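The Man Who Reheats Lunch for a Living

By Tania Munshi
May 14, 2018 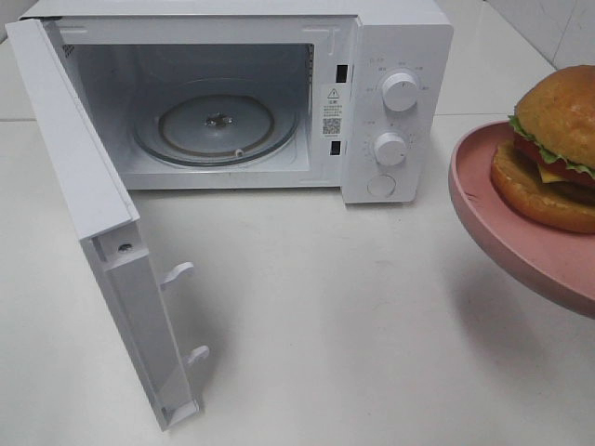

A countertop microwave with the door open and nothing in it to eat.

Rizwan Mondal does not want to talk about soup. Soup, he says, is for people who have given up. He would like to talk about rice, and he would like to start before I have found a chair.

"Everybody thinks leftovers are a food problem," he says. "They're a scheduling problem. You cooked it when you were hungry and now you're a different person."

Mondal is the author of "Second Day," a cookbook made up entirely of things to do with food you have already made. It contains 200 recipes, none of which begins with a raw ingredient more ambitious than an egg. His publisher, Loketti, asked for a chapter on roasts. He sent them a chapter on what to do with a roast when the guests have gone home and you are standing at the counter in your socks. They printed it.

He came to the subject by way of an office job. For 10 years he handled invoices at Faltov, a shipping supply firm with one kitchen and, by his account, one opinion about fish. "There was a sign," he says. "Then there was a second sign, which was about the first sign." He learned to pack lunches that could survive two minutes of heat and the judgment of accounting. His coworkers started asking for instructions, and he began emailing them out every April, when people got tired of salads they had bought with good intentions in January.

The emails are still going. The list has 1,127 subscribers, and he claims to have argued with most of them.

What do they argue about? "Pasta," he says, and closes his eyes for a moment. He is a water man: a spoonful over the top, a loose cover, half power. His readers are butter people. One of them, Ronaldo Dimaculangan, wrote to him so often on the topic that Mondal finally gave him a page in the book. It is titled "A Dissent." It is better written than the chapter around it, a fact Mondal brings up before I can.

I ask about pizza, expecting a speech. I get one. It covers skillets, lids, the moral failings of cardboard and a bad evening in Pukport, and it ends with him admitting that he mostly eats it cold.

His wife, Malsha Jayawardena, passes through the room at this point with a cup of tea. She has eaten every recipe in the book, several of them in versions that did not make the cut. Which was the worst? "The lentil waffle," she says, without stopping.

"It had structure," Mondal says to the door.

He is now at work on a follow-up about freezers, a project he speaks of the way other men speak of the sea. The trouble is labels. He does not write them. There is a tub at the back of his own freezer that he believes to be either curry or pumpkin, and he has been putting off finding out.

"I tell people to write the date on everything," he says. "I'm told it's very good advice."

For dinner that night, he says, they are ordering in.

Related
Khoa Tạ on Why His Bakery Closes at Noon
Five Lunches That Travel Well
In Defense of the Boring Sandwich
Letters: More on Butter

Contact us | Copyright 2018 | Back to top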